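Loron Service Hand
Product information for workplaces

Home
Products
Catering and housekeeping
Loron Service Hand

Page last revised: 18/09/2018

Overview

The Loron Service Hand is a multi-fingered hand for mobile robots employed in staff kitchens, canteens and shared offices. It is supplied by Hovside to organisations that wish to pass part of their routine clearing and tidying to a machine while keeping their present catering and housekeeping staff. The hand may be ordered alone, for fitting to an existing arm, or as part of the complete Thevar unit, which comprises the mobile base, the arm and one or two hands.

Hovside has supplied handling equipment to catering and cleaning departments since 2002. The Service Hand was developed from requests received from those departments, most of which concerned the same small group of tasks: collecting crockery, returning items to their places and clearing worktops before the start of a shift. 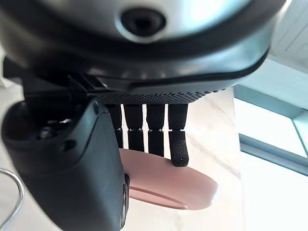

Crockery and tableware vary a good deal in weight, shape and finish, and a workplace seldom owns a single matching set. The fingers of the Service Hand are jointed and move separately, so that the grip can be suited to the article. With a smooth, rounded piece such as the pink one, a fingertip is brought down near the top edge while the thumb is placed along the side. The dimpled surface of the fingertip is intended to give hold on glazed and plastic finishes. The force applied is set by the supervisor for each class of article and can be altered at any time from the control panel.

The hand should not be used to lift knives, broken glass or open vessels containing hot liquid. These tasks remain with staff.

What changes for staff

Customers are asked to consider the effect of the unit on daily duties before an order is placed. Experience at existing sites shows that the work does not disappear but is divided differently. Employees who formerly spent the first part of a shift clearing up after the previous one are generally able to begin food preparation sooner. Against this, one trained person on each shift must be responsible for the unit, must check the hand before use and must deal with any article the machine has set aside as unsuitable.

Hovside recommends that this responsibility be written into the duties of the post and that time be allowed for it. At one canteen using the unit, the daily check was at first left to whoever was available, and was often missed. The check takes roughly 20 minutes when carried out in full, including cleaning.

Employees should also be told, before installation, which tasks the unit will perform and which it will not. A notice for display in staff areas is supplied with every order and may be amended to suit local arrangements. Questions about hours, grading and redeployment are matters for the employer, and Hovside does not advise on them.

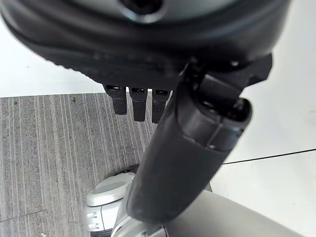 Training is provided at the customer's premises and is included in the price of the complete unit. It consists of 2 sessions. The first is open to all employees who share a room with the machine and deals with safe distances, the stop control and the reporting of faults. The second is for supervisors and covers grip settings, routes and record keeping. Further sessions for new employees may be booked separately.

Floors and working areas

The Thevar unit is suitable for use on hard floors and on short-pile carpet. Where the two meet, the joint should be level and firmly fixed. Loose mats must be taken up. Routes should be kept clear of bags, leads and chairs, and it is helpful to agree with staff where trolleys are to be left at the end of a shift.

Care of the hand

Wipe the fingers and palm with a soft, damp cloth after each shift. Dust should be removed from the outer shell weekly. Do not use a jet of water or place any part in a dishwasher. Light scratches to the shell do not affect operation, but a worn fingertip should be replaced promptly. Replacement fingertips are sold under the Carent name in packs of 7.

Ordering

Orders are accepted from organisations only. A site visit is required before the first delivery, and the employee who will be responsible for the unit should be present. Delivery dates for January are confirmed in writing once the visit has taken place.

Related items
Carent replacement fingertips
Thevar charging station
Staff notice, large print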